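Home | Explore | Threads | Saved | Log in

We use cookies to keep your feed working and to remember your settings. Accept all / Manage

1/ Okay, a few of you asked why I went quiet on here. Short answer: I spent two weeks chasing a fault that was really, really stupid, and I want to write it down before I start telling a more flattering version of it.

2/ Background for the new people. I work on the Kendier project at Nerton. We're teaching a two-armed machine to handle laundry. Pick it up, put it in a basket, take it out again, try not to fling it. A person does the job first with a pair of hand-held grippers, and the robot learns from those recordings.

3/ The arms are Herkards. I like them. They're quiet, the joints are a nice matte grey colour and they've never thrown a proper tantrum. Remember that when you get to post 6.

4/ So in July we loaded a new policy, trained on 1700 recordings. First morning was gorgeous! It lifted a T-shirt out of the basket on the first go and I may have filmed it and sent it to my mum.

5/ Second morning, same T-shirt, same basket. Right arm goes in, closes on the fabric, lifts – and then keeps going. Past the height it should stop at, elbow swinging out over the table, basket hooked on one finger and coming along for the ride.

6/ I hit the stop. The arm stopped. The basket did not, it sailed off and cracked on the floor. No one was inside the taped line, no one was hurt, but I was standing closer than I'd like to admit and my hands were shaking a fair bit afterwards.

7/ We wrote it up properly as a safety matter. I know people roll their eyes at the form. Fill in the form. Mine was the only reason we had the joint speeds saved from that run, as the log rolls over when you power the controller off and on again. Guess what I'd have done next without the form telling me not to.

8/ Theory one was the arm. Of course it was, it's the bit that moved. We checked the brakes, checked the encoders, ran it through its slow test with no policy loaded. Perfect. Ran it again because I didn't believe it. Perfect again, smug thing.

9/ Theory two was the network cable, which I'd replaced the week before and felt guilty about. Swapped it back. Fault came back too. I was almost disappointed.

10/ Theory three was a dud policy. We replayed the same run in simulation and the arm did the same swing, so at least it wasn't haunted. The policy was asking for that motion. It believed the basket was a good deal higher than it was.

11/ So why would it believe that? This is where I lost most of a week. I went through recordings until my eyes went square. They all looked fine to me. Person reaches, grips, lifts, drops, next.

12/ Then I plotted gripper height at the moment of closing, which I should've done on day one. Most of it sat in a nice tight band. And then there was a second little band floating above it, all by itself, like a cloud.

13/ Every one of those came out of 4 sessions. Same right gripper in all of them. 51 recordings in total, mixed in with all the good ones, quietly telling the robot that baskets hover.

14/ The cause: the marker cube on that gripper had been taken off to swap a pad, and went back on turned a quarter. It looks completely normal. The pattern is still a pattern, the tracker still finds it, it just works out the wrong pose from it. No error, no warning, nothing in the log. Aaargh.

15/ For anyone who hasn't seen the set-up, the cubes are the white blocks with the black patterns. We went back to the basket task with the hand-helds to collect replacements, pink garment this time.
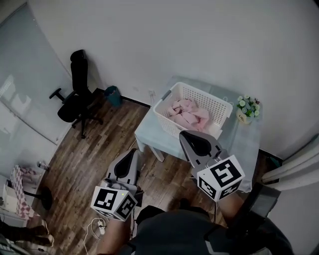

16/ WHAT WE CHANGED
Every session now starts with a height check. You touch both gripper tips to a steel block and the software compares what it sees with what it knows. If it's out by more than a few millimetres it refuses to record. It's annoying and I love it.

17/ The cubes got a dab of paint on one corner and a matching dab on the mount. Cost us nothing. I'm a bit embarrassed at how well it works, and one of our grippers now looks like it's been to a kid's birthday party.

18/ On the robot side there's a hard ceiling on how high the wrist can go during basket work, set in the controller where the policy can't argue with it. We should've had that from the start. I'd assumed the workspace limits covered it, and they did, for a much taller task that we finished ages ago and never tightened up after.

19/ The taped line moved back too. I paced out where the basket landed and didn't enjoy the answer.

20/ Someone from Kaewmanee replied to my first post to say they'd had a nearly identical thing with a camera bracket that got bumped. Would love to hear more of these if you've got them. DMs are open if your boss reads this.

21/ And yes, we retrained without the bad sessions. The arm stops where it's meant to now. It's still hopeless with socks, so that's my next thread – if I get one out of it.

22/ Forgot to say, the basket from post 6 has a split down one corner. It lives under my desk and holds spare cables.

Posted 08/10/2024 · 16 replies

Contact | Privacy | Terms | Back to top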